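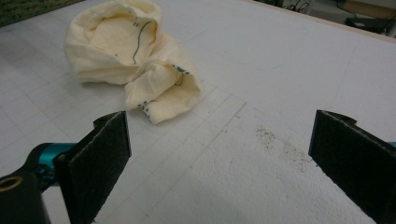 Cream cloth, still in a heap, with the fingers open and me about to go in.

December, just past 6 in the evening, and I have been picking up the same cloth since lunch. My thumb has its own heartbeat. I told Leena I'd have an opinion on the Bretar kit by the end of the month and I think I have one already, but she wants it with numbers, so numbers she will get.

The kit is the hand-held gripper plus the software plus a year of what Ostura calls onboarding, and the whole package is 457 a month if we sign for the year or 508 if we go month to month. I wrote both on the back of the delivery note and then put my coffee on it. For that you squeeze the handle, do the job yourself, and the recordings go off to be turned into something the arm at Lerkcombe can copy. Nelli thinks it's wonderful. Nelli also hasn't had to do the towels yet!

So, the good first. It's light enough. The pads are the rough felt sort and I like them so much better than the rubber ones on the Hsieh set we tried in the spring, which grabbed the cloth fine and then wouldn't let go of it (Pentti had to shake it like a dog with a sock). With these I open my hand and the thing drops where I want it. The opening is nice and wide too, so I can come in over a big fluffy fold without knocking it flat on the way.

Now the grumbles. Thin edges are a pain. If the hem is lying flat on the board I have to come down at a silly angle and sort of scrape for it, and half the time I pinch nothing and have to start over. A heap is easier, you just go for whatever is sticking up, but then you've got hold of the middle and not a corner, and the whole point is to find a corner. On this cream one I've been going by the little dots on the hem, dark ones and blue ones. When I can see dots I know I'm near an edge. Whether the software cares about dots I have no idea. I put it down as a question for the Ostura man.

I did 15 tries in a row after coffee without stopping, just to see how my wrist took it. Not well. The manual says to rest between sets and I'd skipped that page, so that one's on me. Orvokki did a set after me and she's much smoother, she goes in slow and closes slow and doesn't talk while she's doing it. I talk the entire time. I hope it isn't recording sound. Must check that, really must check that.

The white board with the gray grid does show every bit of dirt. There's a smudgy patch of specks on it that I keep looking at when I should be looking at the cloth. Wipe board tomorrow. Also ask Urho if he still has those lint rollers, the cloth is going all pilly.

Leena called around four and asked would I buy it with my own money. I said month to month, yes, for the felt pads alone, but I wouldn't sign for a year until I've seen the Lerkcombe arm fold one single towel that I taught it. She said that was fair. Then she asked if I could do the pillowcases as well – she must have been saving that up – and I said yes before I'd thought about my thumb.

Soup from the freezer tonight, the kind that doesn't need chopping. Pillowcases start in the morning and I've asked Nelli to take the first set.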